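Check shirt

From Treltard, the household pages

A check shirt is a shirt made from cloth with coloured stripes running both ways, so that they cross and make squares. I look after the clothing entries on here and this one gets more letters than all the others put together (even socks!), so I've rewritten it. Last revised 16 May 2020.

People use "check", "plaid" and "tartan" as if they were one word, and in a shop you'll mostly get away with it. Strictly, a check is any pattern of squares, and a tartan is a particular sequence of stripes repeated in both directions.
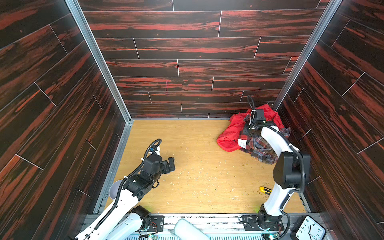 Multicoloured checks are the ones I'd pick for everyday wear, as they hide a tea stain better than anything plain. They're also a pain to sort on washday. Take a plaid with brown, white, red and navy in it, like the one heaped with the bright red garment – is that a light or a dark? I go by the darkest colour and wash at 30, and Gertraud Bachmann, who edits the laundry entry, goes by the palest and tells me off.

Buffalo check is the big bold sort, usually red and black, and it's the one most people picture when you say lumberjack. It's very often made up in flannel, which is brushed to make it soft and does go bobbly at the elbows after a while.
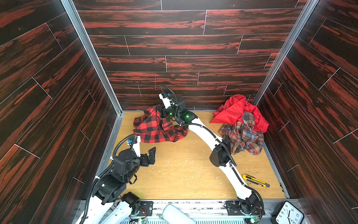
Folding is easier with large squares, because you can use the lines as a guide. Button the top and the middle, lay it face down, bring both sides in along a stripe, then fold up from the hem. Mine come out roughly 20 cm wide and fit two to a row in the drawer.

See also: Flannel; Gingham; Ironing a collar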